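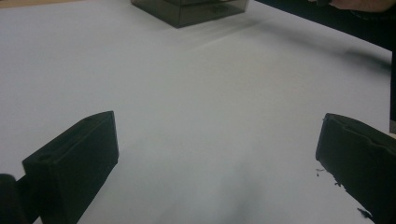

The table came on the second day of July 2018, in two pieces, and Friederike Vogler put it together alone on the floor of her kitchen. It was wide and white and completely smooth. When she had turned it on its feet, she stepped back to the door and looked at it for a long time, and she thought that it was too big for one person.

She had paid 200 dollars for it. The old table had cost nothing, because it had come with the apartment, and it had a burn in the shape of a spoon and a crack where the crumbs went in. For eleven years she had cleaned this crack with a knitting needle. Now two men from the second floor had carried the old table down to the street, and before she could go down and say goodbye to it, somebody had already taken it.

She did not put anything on the new one. That evening she ate her soup standing at the stove. She told herself that the table must first get used to the room.

In the morning the light was weak, because the house across the yard stood very close, and the white became gray toward the side of the wall. She passed her hand over it. It made no sound. With the old table, you always felt where you were: here the burn, here the crack, here the place where her sister had pressed too hard with a pen. On this one the hand went and went, and then came the edge.

At nine o'clock Zachary Thibodeau knocked. He lived under her and he had heard the dragging.

"So you did it," he said. "Can I see?"

She let him in. He stood with his hands behind his back, as one stands in a museum.

"It's very clean," he said.

"It is new."

"What are you going to put on it?"

"I don't know yet," said Friederike. "I am thinking."

He nodded, as if this was a serious work, and went down again. After ten minutes he came back with a paper bag of apricots, and he held the bag over the table and did not dare to let it go.

"Not there," she said. He put it on the chair.

It went on like this for a week. Friederike had many things which wanted to be on the table. In the bedroom stood four boxes from her sister's apartment in Pralis, and she had promised in the spring to go through them. Her sister had kept everything. There were letters, bills for gas, buttons in a tin, and the instructions for a coffee machine which was already broken when they both were young. Friederike had bought the table exactly for this. On the old one you could not spread out two letters without one of them falling into the crack.

But each time when she carried a box to the kitchen door, she saw the white surface and she turned around.

She wrote to her niece: I have now the space, but I don't have the order in which to begin. The niece wrote back that order comes while you do it. The niece was twenty-six and had never in her life finished folding a pile of laundry.

On the ninth day it rained, and the kitchen was so dark that the table was the brightest thing in it. Friederike took the tin of buttons, only the tin, and sat down. She opened the lid and turned the tin over, quickly, as you pull off a bandage.

The noise was terrible. The buttons jumped in all directions, and some rolled over the edge and under the stove. From below she heard Zachary's chair move, then his steps on the stairs.

"Did something break?" he called through the door.

"Come in," she said. "You can help me. Bring your glasses."

They sorted until noon. First they sorted by color, and then Zachary said that by color was no good, because with half of them you couldn't decide, and they started again by size. He was slow and very exact. He pushed each button with one finger to its place and waited a moment before he lifted the finger. Friederike told him which ones she knew. The green one with the anchor was from her father's jacket. The big brown ones were from the coat in which her sister had gone to the city, and she had cut them off and thrown the coat away, and for this their mother did not speak to her the whole of August.

"And this?" asked Zachary. He held up a small flat one made of bone.

She took it and turned it.

"I have never seen this one," she said.

She had not expected it. She had thought that she knew all there was in the boxes, and that the work would only be to see it one more time. She laid the bone button by itself, far away from the others, where the table was still empty. It looked very small there.

"There must be a shirt," said Zachary. "Somewhere."

"Or a person," said Friederike.

They both looked at it. The rain ran down the window, and the gray part of the table had moved nearer to them without their seeing it.

Then she stood up and brought the apricots, which had become soft on the chair, and she put them down directly on the white, without a plate. One of them was open at the side and left a wet ring. Zachary looked for a cloth.

"Leave it," she said. She was already on the way to the bedroom. "Make some room on your side. I bring the letters."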